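Snack trays: frequently asked questions
Multamville Community Rooms
Last updated September 2019

The snack trays go out to the meeting rooms on the ground and first floors. Most of the questions we get at the desk are the same ones each month, so the answers are collected on this page. If yours is missing, email Jozef Van Wijk at the front desk or ring extension 172.

Ordering a tray

How do I get a tray for my room?
Tick "snack tray" on the room booking form. If you have already booked, ring the desk with your booking number and we will add it. We need to know by noon on the working day before.

What does it cost?
A filled tray is £11, charged to the same invoice as the room. Tea, coffee and water are separate and are listed on the drinks page.

How many people does one tray feed?
One tray suits a group of up to 17 for a morning or an afternoon. For an all-day booking, order two and ask for the second to be brought in at lunchtime. A tray is meant as something to have with a cup of tea and does not replace lunch.

Can I cancel?
Yes, up to noon on the working day before, at no charge. After that the full price applies.

Can I have a tray without booking a room?
No. Trays stay in the building.

Can I bring my own snacks as well?
Yes. Please put them on a plate from the kitchen and keep them out of the tray. When the trays come back we sort what is left by type, and anything we did not supply has to be thrown away.

What is in the tray

What do you put in it?
The contents change with what the wholesaler has. The usual pattern is a biscuit or cake of some kind, something savoury, something small and sweet, and chocolates or dried fruit. Each kind goes in its own compartment.

Is everything wrapped?
Yes. We stopped putting out loose nuts and open biscuits in May. They went soft, and we could not reuse what was left over. Everything in the tray now comes in its own wrapper or sachet.

Are the snacks suitable for people with allergies?
We can't promise that. Several of the snacks we buy contain milk, wheat, soya or nuts, and the suppliers alter their recipes from time to time. Each tray is sent out with a printed sheet listing the ingredients. Please leave the sheet in the room where people can read it. Anyone with a serious allergy should bring their own food.

Can I ask for a vegan or gluten-free tray?
We can fill a tray with vegan snacks if you give us two working days. We do the same for gluten-free. A tray that is both usually has to be ordered in, so allow a week.

Can I choose the snacks myself?
Not item by item. You can ask us to leave one kind out, and we will put more of the others in. People most often ask for no chocolate in hot weather.

Do you do fresh fruit?
We do, in a separate bowl. It is £4 a bowl and is ordered on the same form. Fruit should not be put in the tray, as it marks the lining and makes the paper sachets damp.

In the room

Where should the tray go?
On the table, away from the edge. In the Kaltlow Room please use the side table, as the main one is needed for the projector. In the Gentile Room either table will do.

What should I do with the lid?
Take it off and lay it flat beside the tray while people are helping themselves. Don't stand it against the wall or put it on a chair. Lids are what we replace most, and nearly all of them are broken by being sat on or knocked to the floor.

Which way round do the compartments go?
There is no fixed order, but the tray is easier to use if tall sachets stand upright in one compartment and small packets are stacked in rows in another. Rounder things and chocolates can be heaped. If you are topping up from the spare box, put like with like.
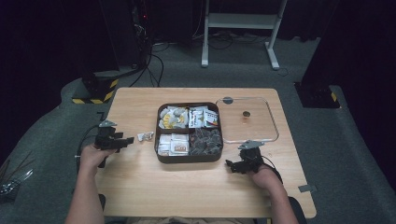
Wrappers and clearing up

Where do the empty wrappers go?
In the bin by the door. Please don't put them back in the tray. It is hard to tell a full packet from an empty one when they are mixed, and somebody has to go through the lot by hand.

Can wrappers be recycled?
Most of them can't. Plain paper and card can go in the blue bin. Foil, plastic film and anything made of both should go in general waste.

Do I need to return the tray to the kitchen?
No. Put the lid back on and leave the tray on the table. We collect within an hour of the end of your booking. If the next group is already waiting, you can move it to the trolley in the corridor.

What happens to the leftovers?
Unopened snacks that are in date are used to fill the next tray. Anything opened or crushed is thrown away. In the last financial year we put out 3816 snacks, and the number thrown away was small enough that we have kept the portions as they are.

May I take leftovers home?
Yes, if they came from the tray you paid for. Please don't take from the spare box.

How do I clean a tray if something is spilt in it?
Empty it, wipe it with a damp cloth and dry it before anything goes back in. The trays should not be put in the dishwasher. The lids can be washed by hand in warm water. Scouring pads scratch them, so use a soft cloth.

Problems

My tray had not arrived when the meeting started. What should I do?
Ring extension 172. If the order is on our list we will bring it straight up. If it isn't, we keep one filled tray at the desk and you can have that one at the usual price.

Something in the tray was out of date.
Please keep the packet and hand it in at the desk so that we can check the rest of the box. We will take the price of the tray off your invoice.

The lid is cracked.
Tell us when you leave. There is no charge for ordinary wear. A tray or lid that goes missing is charged at £17.

Do the rooms at Steltbridge have the same trays?
No, Steltbridge has its own kitchen and its own price list. Orders for those rooms have to be made with the desk there.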